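The **Ellwood Open Bench** is a yearly public demonstration of robot bin picking, held each October in the former print hall of the Zistodholm technical institute. It is a free event, lasts one afternoon, and consists mostly of people standing behind a rope watching an industrial arm try to lift small household things out of a metal bin. Attendance has grown every year, which the organizers have never fully explained.

## Background

The Open Bench began as a condition of the institute's lease. The town of Ellwood let the building at a reduced rent and asked in return for "one day of public benefit" a year. Early proposals included a lecture series and a choir. The robotics group, known as Flollel, offered to leave the door open.

The first edition drew 17 visitors, several of whom were looking for the print shop. They were shown a slide presentation lasting 50 minutes and then a single pick, which failed. Written comments from that afternoon survive in the group's binder and are short. The slides were dropped the following year, and the arm has been the main attraction ever since.

## Format

Doors open at 1 p.m. Demonstrations run in rounds of 23 minutes, a figure taken from the bus timetable. Each round starts with a mixed bin, and the arm works from it until the bin is empty, the time is up, or the software asks for help. The third outcome has its own bell.

Visitors may choose which bin goes next but may not hand objects directly to the staff. This rule dates from the second edition and is printed on the tickets, the rope sign, and the back of the restroom door.

Spoken commentary is provided by whichever member of the group lost the draw that morning. The usual style is quiet and factual, somewhat like snooker coverage, with long pauses while the arm plans a move. Regular visitors consider the pauses the best part and object to any attempt to fill them.

## Equipment

The arm stands beside the bench and reaches down over the bins from the side. Its power and signal cables run along the outside of the arm with enough slack for the wrist to turn, and checking that slack is the first task of the day. The bins are plain metal with sloping sides, chosen for being easy to replace and hard to love. They sit next to each other on a wooden tabletop and are clamped so they cannot creep during a round.

Grasps are chosen by a planner called Cikard, written in-house and revised each summer. Cikard ranks possible grips and tries the best one first. It is confident by nature – a trait the commentary tends to mention shortly before the bell.

## Objects

The collection holds 42 items, kept in a numbered drawer. A typical bin mixes shapes and surfaces on purpose, so that something easy lies near something awful. Clear packaging is the standard example of the second kind. It is shiny, it crumples, and depth sensors tend to see straight through it to the floor of the bin. Bottles with see-through parts cause similar trouble, although they at least keep their shape.

Small boxes are regarded as a rest for everyone involved. Objects lying alone, away from the pile, are also thought of as easy, and the group has learned to stop saying so aloud.

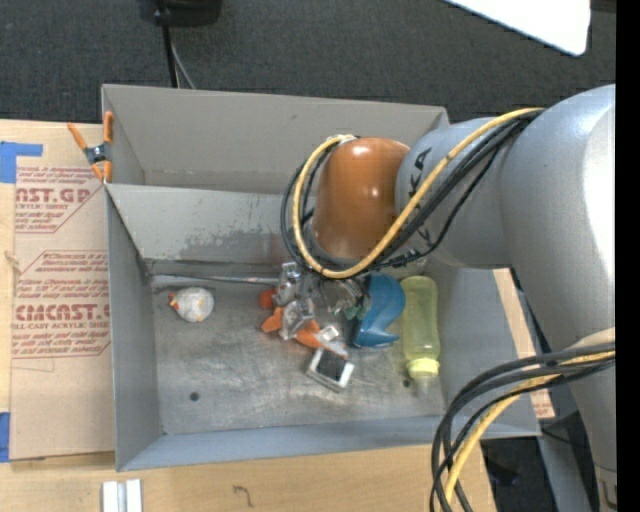 ## Scoring

There is no official score. An unofficial one is kept in chalk by the audience, who award a point for each object moved to the neighboring bin and take one away for anything that ends up on the carpet. Disputes arise over packages that come up two at a time. The group's position is that a double pick is an error, since the planner asked for one. The audience's position is that two is more than one.

## Reception

The local newsletter has covered the event every year under the same headline, "Robot Returns." Its reviews are kind about the coffee. Children generally side with the arm, while adults side with the plastic packaging, and attempts to reverse this through better signage have had no effect.

## See also

- Bin picking
- Grasp planning
- Public engagement in engineering
- Zistodholm print hall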